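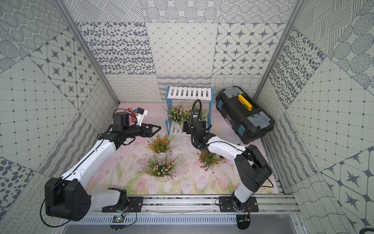

Arranjos florais em vaso: novas orientações para as salas de acolhimento

A Direção de Serviços Gerais da Fundação Fodelby informa todos os colaboradores de que entram em vigor, em dezembro, as novas orientações relativas aos arranjos florais em vaso colocados nas salas de acolhimento e nas zonas de espera. O documento integral encontra-se disponível na receção do edifício Ravuto.

A escolha recaiu sobre conjuntos de pequeno porte em vaso branco, com flores em tons de laranja-avermelhado, rosa-pálido e coral, acompanhadas de folhagem verde. Os vasos poderão ser dispostos em estantes baixas ou diretamente sobre superfícies protegidas por tapete. Deverá manter-se uma distância mínima de 30 centímetros entre os arranjos e qualquer tomada elétrica.

Cada sala receberá, no máximo, seis arranjos. Os serviços que pretendam um número inferior devem comunicá-lo por escrito até sexta-feira, às 17h00, indicando a sala e a estante a que se destinam. Não serão aceites pedidos de troca de cor após essa data.

No que respeita às estantes, solicita-se que as prateleiras sejam desimpedidas antes da entrega. Pastas, folhetos e material de escritório devem ser transferidos para os armários do corredor. As estantes de ripas brancas já existentes mantêm-se em uso, incluindo as que têm laterais azuis, não estando prevista a aquisição de mobiliário adicional.

As caixas de ferramentas utilizadas na montagem e no ajuste das prateleiras ficam à guarda do serviço de manutenção e devem ser devolvidas no próprio dia. Recorda-se que, na última distribuição, três caixas permaneceram nas salas durante toda a semana.

A limpeza dos vasos e das folhas será assegurada pela empresa Hrytsenko, no âmbito do contrato em vigor. Os colaboradores não devem deslocar os arranjos entre salas nem retirar flores dos conjuntos. Qualquer dano deve ser comunicado à extensão 2479, com indicação do piso.

Os tapetes com motivos florais fornecidos pela Zolwood podem ser aspirados, mas não lavados à máquina. O respetivo plano de substituição será divulgado em separado.

A coordenação da distribuição está a cargo de Kwaku Lamptey, a quem devem ser dirigidos os pedidos de esclarecimento sobre os prazos e a afetação das salas.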